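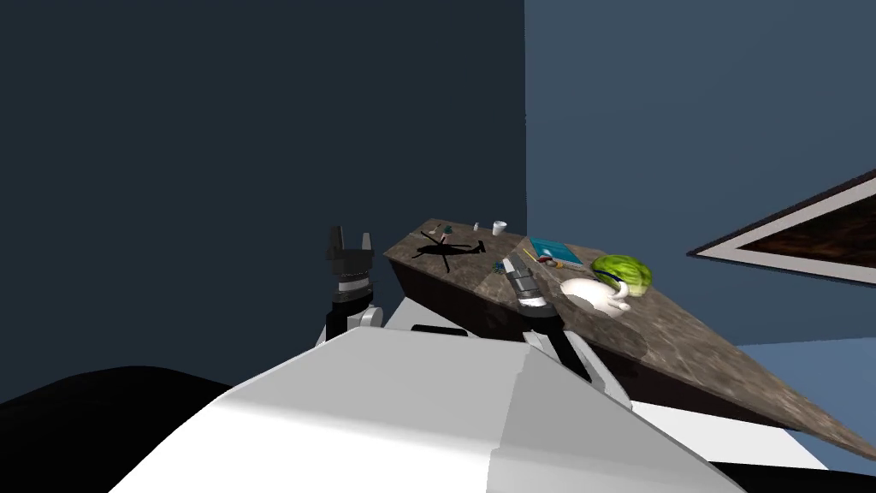
Chapitre 6
Règles de sécurité pour un robot à deux bras au poste de travail

Dans les chapitres précédents, nous avons étudié la commande d'un seul bras. Nous passons maintenant à une question que les étudiants trouvent souvent ennuyeuse, et que les ateliers rencontrent dès le premier jour : quelles règles doit-on respecter quand deux bras partagent le même plan de travail, avec des objets de formes très différentes ?

Le texte de référence pour ce chapitre est le guide interne de l'atelier Trastari, à Batholm. Il n'a pas la valeur d'une norme. Il traduit des exigences générales en consignes que l'opérateur peut vérifier lui-même, et c'est pour cette raison que nous l'avons choisi. Les essais en simulation ont été faits avec le logiciel Makex.

6.1 Simuler avant d'exécuter

Toute tâche nouvelle est d'abord jouée en simulation. Le guide demande une scène encombrée : un plan de travail vide ne permet pas de juger une trajectoire. On y place des objets ronds, des objets plats, des récipients avec un bec ou un bord fragile, et on change leur position entre les essais. Dans l'étude qui accompagne ce chapitre, 2342 essais ont été enregistrés, dont 579 arrêtés par la surveillance de distance. Un arrêt de ce type n'est pas compté comme une faute du programme. Il doit cependant être lu et classé avant de continuer.

Il faut rappeler une limite. Le frottement, le poids réel d'un objet et la souplesse d'une surface sont représentés de manière approchée. Une tâche acceptée en simulation reçoit donc seulement l'autorisation d'être essayée à vitesse réduite.

6.2 Le partage de l'espace

On appelle zone commune le volume que les deux pinces peuvent atteindre. La règle de base est simple à énoncer : un seul bras à la fois entre dans la zone commune, et l'autre attend dans une position de repos déclarée. Cette position doit être choisie hors du passage des personnes. Elle est écrite dans la fiche de tâche, avec l'état de la pince (ouverte ou fermée).

L'exception concerne les prises à deux mains. Elle demande une analyse des risques séparée, que nous traitons dans la section 6.4 à partir du cas Šimkus.

6.3 L'approche d'un objet

La pince s'arrête au-dessus de l'objet avant de descendre. Pendant cet arrêt, le programme contrôle la distance avec les objets voisins, y compris ceux qui ne font pas partie de la tâche. Si un voisin se trouve à moins de 33 millimètres du chemin prévu, la descente est refusée et l'opérateur est averti.

Avant de lire la suite, le lecteur peut revoir au chapitre 5 la définition de la vitesse réduite, qui sera utilisée sans autre explication.

Rubrique : Robotique > Normes et bonnes pratiques
© Éditions Trastari, Batholm. Tous droits réservés | Nous contacter | Haut de page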